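4. Rest days and day-to-day batting results

4.1 Data

The game records come from the Werkow League, an independent circuit whose clubs play from late spring to early fall. We used six consecutive seasons. For each hitter we have the date and start time of every game, the position played, the spot in the batting order, and the outcome of every plate appearance. The league office supplied the box scores. Travel times between parks were taken from the bus schedules that the clubs file before the season.

A hitter entered the sample if he had at least 314 plate appearances in a single season. This cutoff leaves out most bench players and most midseason signings. It also leaves out players who lost a large part of a season to injury, and that matters for how the results should be read. A player who broke down in June after starting every game does not appear here unless he had already reached the cutoff. We return to this problem in Section 4.4.

Pitchers who also batted were dropped. Switch hitters were kept, with each plate appearance assigned to the side from which they hit. Games shortened by rain were kept if they counted in the standings.

4.2 Measuring rest

Earlier work on fatigue in baseball has mostly counted days off. A day off is easy to count but says little about what came before it. A catcher who has started 19 games in a row and a designated hitter who has done the same are treated as equally tired, and one day off is assumed to help them equally.

We used a running workload score instead. Each game adds to the score according to the innings played in the field and the position, with catcher weighted most heavily, then shortstop and center field, then the remaining infield and outfield spots. A game as designated hitter adds the smallest amount. Each hour without a game takes some of the score away. The rate of decline was set with the first two seasons of data and then held fixed for the other four, so that the results reported below are not fitted to the same games they describe.

Because the score declines by the hour, it separates kinds of rest that a day count would lump together. A club that plays a night game, has the next day off, and then plays at 1 p.m. has had less rest than a club that plays a day game, has the next day off, and then plays at night. Both are recorded as a single day off in the standard approach.

Travel was handled separately. Bus trips of more than six hours were marked, and the mark was carried for the first game after arrival. We did not fold travel into the workload score itself. We had no good basis for deciding how many innings in the field one long bus ride should equal.

4.3 Club routines

Rest is only one part of what happens between games, and the box scores say nothing about the others. To get some idea of how much clubs differ, we sent a short survey to all of them and received usable replies from the three largest, which play in Gimico, Flarar and Helmy. The questions covered the time players are asked to report, the length of batting practice, whether practice is optional after a night game, where players sleep on the road, and what food is available before and after games.

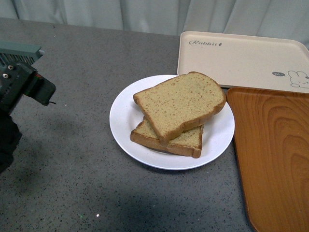 Figure 7. Two slices of bread on a plate.

Does a full day off help a hitter more than a game spent as designated hitter? It does for catchers and middle infielders, while for corner outfielders and first basemen the two gave nearly the same results over the next three games.

The replies were close to each other on most points. All three clubs cancel outdoor batting practice after a long trip. Flarar and Helmy make it optional on any afternoon following a night game, and Gimico leaves the choice to the hitting coach. Reporting times were earlier at Gimico than at the other two, but the Gimico reply added that players with nagging injuries are seen first and that the rest are often free until stretching begins. For that reason we did not use reporting time as a variable.

Sleep was the point on which the clubs knew the least. None of them tracks it, and only Helmy said that it books hotels with late checkout when the schedule calls for a night game on the final day of a series. Meals before games are provided by all three. Meals after games on the road are paid for with a daily allowance, and the clubs do not record what players do with it.

4.4 Results

The main outcome is on-base percentage over the three games that follow a given point in the season, measured against the hitter's own average for that year. Comparing each hitter with himself removes differences in talent. It does not remove differences in the pitchers he faced, so we added the season average allowed by each starting pitcher as a control, along with the park and the batter's side.

A higher workload score went with lower on-base results at every position. The relationship was weak for designated hitters and first basemen, and we would not put much weight on it there. It was strongest for catchers. For this group the drop appeared first in walks, with strikeouts rising later, and power on contact changed very little until the score was well above its usual range. Shortstops and center fielders followed the same order, with smaller changes at each step.

The timing of the recovery was less regular. Most hitters were back to their own average 48 hours after the last game of a heavy stretch. Catchers were not, and their results in the first game back were no better than in the last game before the break. The improvement showed up in the second and third games. One reading is that a catcher who has been off needs a game to find his timing again, and that the benefit of rest is hidden until he does. Another is that managers tend to bring catchers back against pitchers they want them to handle carefully, and that preparation takes time away from hitting. The data cannot separate these two readings.

Long bus trips had a small negative effect on the first game after arrival and none on the second. The effect was limited to games starting before 4 p.m. In July, when most clubs move their start times later because of the heat, it disappeared.

Two limits should be kept in mind. The first is the selection problem mentioned in Section 4.1. Hitters who reach the cutoff are the ones whose bodies held up, and the cost of heavy use in the full population of players is probably larger than what we report. The second is that managers do not hand out rest at random. A hitter in a slump is more likely to sit, and part of any improvement afterward would have come without the day off. We tried to reduce this by matching rested hitters with unrested hitters whose previous ten games were similar. Matching cut the estimated benefit of a day off by one third for outfielders and left the estimate for catchers almost unchanged.

We also repeated the analysis with slugging percentage as the outcome. The signs were the same but the estimates were far noisier, and only the catcher result held up after matching. The full set of estimates by position is given in the appendix, together with the weights used in the workload score.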